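Care of a pale wooden tabletop
Print this page | E-mail this page
Kalkidan Gebreyes, Dellthorpe

1. Wipe along the grain with a cloth wrung out in warm water and a drop of washing-up liquid. Dry at once with a second cloth.

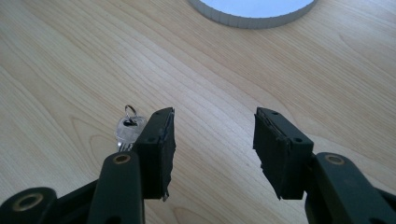

2. Check the finish against a low light. A smooth surface with a slight gloss needs no oil or polish. Dull patches should be left until the next full clean.

3. Lift round objects with ridged rims before wiping. Do not slide them; grit caught under an edge will scratch across the grain.

4. For white heat marks, lay a dry cotton cloth over the spot and press with a warm iron, no steam, for four seconds. Repeat up to seven times, letting the wood cool between presses.

Do not use scouring powder on any varnished top.

Print | E-mail to a friend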